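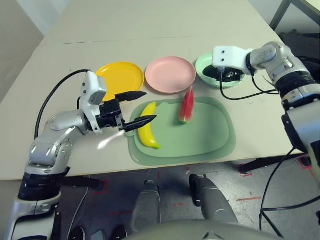 The bus from the station to Drurthorpe took longer than the map had promised, and Elżbieta Wróbel spent the whole way with her handbag on her knees, holding it with both hands as if someone had asked her to deliver it. Her granddaughter Oliwia sat beside her and read messages on her telephone.

"They say the doors are open from ten," Oliwia said. "You don't have to stay for everything. I have to stay, because I work there. You can go to the cafeteria."

"I came to see the work," Elżbieta said. "I can drink coffee at home."

She had worked for 30 years in the packing hall at Dometti, putting pears into boxes. First the pears were wrapped in thin paper, each one, and later the paper was stopped because it cost money. She had never seen what Oliwia did for her living. When people asked, she told them it was computers, and then they were content and asked about something else.

At the gate a young man from Van Beek gave her a paper badge with the number 211 on it. She did not like to put a pin through her good coat, so she fixed the badge to the strap of her handbag. There was a board in the corridor with the date, December 6, 2020, written in blue marker, and under it the order of the demonstrations. Pluvum was the third one.

"That is yours?" she asked.

"That is ours. It's the name of the whole program. The robot has no name."

"It should have one."

"Everybody's mother says so," said Oliwia.

They waited through the first demonstration and the second, in which a man talked so fast and with so many short words that Elżbieta studied his shoes. Then the visitors were asked to move to the next table, and people came closer, and a tall woman was kind enough to let her stand in front.

She had expected a bigger thing. She had expected noise too, as in the packing hall, where you learned to read what the other women said from their mouths. But the arms moved with only a low hum, and they moved slowly. On the table there were plates in different colors and some toy fruit, the same kind of fruit that Oliwia had played with on the kitchen floor when she was four years old. A banana. A slice of watermelon with black seeds.

"It has to put the fruit on the plates," Oliwia said near her ear. "It knows which plate we want. That part is easy. The hard part is to take it."

"Of course that is hard," said Elżbieta.

The hand came down over the watermelon and opened. 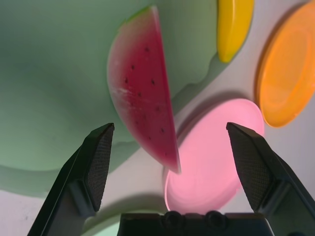

The watermelon slice, between the two fingers.

It stopped there. It stayed so long that a boy behind them asked his father if it was broken. A second screen at the side of the table showed what the hand could see, and Elżbieta found that she preferred to look at this screen. From there the slice was very large and very red, and the pink plate behind it was like a pond.

"It's thinking," somebody said.

"It isn't thinking," said Oliwia, quite low, so only her grandmother could hear it. "It's comparing. We gave it 349 tries to learn from. I did most of them with my own hands, in April, when the building was almost empty. I held the controls and I picked up this slice and put it down again, all day. In the evening I dreamed of it."

Elżbieta looked at her. She thought about the pears. In the first week her own hands had bruised so many of them that the forewoman, a hard person with a soft voice, had stood behind her and put her hands over Elżbieta's hands. She had moved them through the work, box after box, and she didn't say anything the whole morning. After that the hands knew it. She was 77 now and they knew it still. If you gave her a pear in the dark she could tell you which side would not take pressure.

"So it has your hands," she said.

"It has numbers, Grandma."

"Yes, yes. But from your hands."

Oliwia opened her mouth to explain, and then she only moved a little closer, so their sleeves touched.

The fingers began to close. Elżbieta noticed that her own thumb and first finger were closing too, on the clasp of her handbag, a little slower than the machine.

"Not so hard," she told it, in Polish. "From the side."

The boy's father laughed in a friendly way, and asked what the lady had said.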